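Evaluating the Mimar Two-Arm Starter Kit for Block Stacking
Final project report, Intro to Robotics Lab
Nii Arthur and lab partner Baidoo

1. Why we did this

The Redovora catalog describes the Mimar software kit as "stacking out of the box." Our course instructor asked each pair to pick a product claim and spend the semester bothering it. We picked that one, partly because it was short.

The kit is a license, a calibration routine, and a task editor. You supply the arms, the grippers, and the patience. The manual is 221 pages long, of which we needed 4, and those were in the appendix.

2. The task

The job is to build a stack of colored cubes inside a square of black tape, using both arms. Red goes down first, yellow goes on red, green goes on yellow. The arms share one table, so the planner has to keep them from meeting in the middle. A trial counts as a success if the stack is standing and the bottom cube is inside the tape when both grippers are clear. We argued for a while over whether a cube touching the tape is "inside." We decided it is not, which cost us points later.

3. Setup

Calibration is supposed to take one afternoon in the manual's telling. Ours took two, the second because we had typed the table height in the wrong units and the left arm had opinions about where the wood was. After that the routine behaved well. It asks you to touch each gripper to a few marked points, and it politely refuses to continue if you skip one. We skipped one. It refused.

The task editor is the best part of the product. Steps are dragged into order, and each one is assigned to an arm or left on "auto." Auto is optimistic. It likes to send both arms off at once, then stop one of them halfway when it remembers the other exists. We ended up assigning every step by hand.

4. Grip and release

Most of our tuning went into the moment of letting go. With the default release speed the fingers open quickly and the top cube gets a small farewell nudge. Slowing the release and adding a 500 millisecond pause fixed most of it. The setting lives under a menu called Grarkley, after the company that wrote the grip module, so plan to spend some time looking under "Grip" first.

Starting positions mattered less than we expected. We moved the cubes between trials and the planner coped, apart from cubes placed very close to the tape, where the fingers had trouble getting around them without pushing. 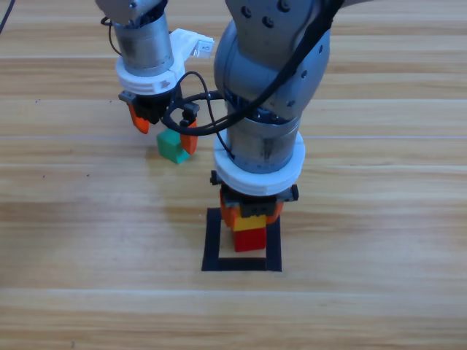
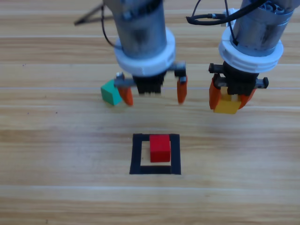
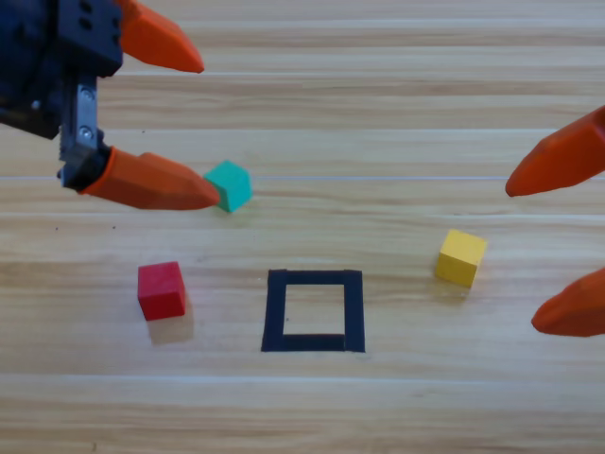
Orange fingers and colored cubes on the lab table.

5. Would we recommend it?

Yes, with a raised eyebrow. "Stacking out of the box" is true if the box also contains two students and most of May. The calibration is solid, the editor is pleasant, and the error messages are written in complete sentences, a courtesy we have not always had from lab software. The auto mode needs work, and the release default should be slower.

For next year's group: set the units before anything else, assign the arms yourselves, and settle the tape question before you start scoring.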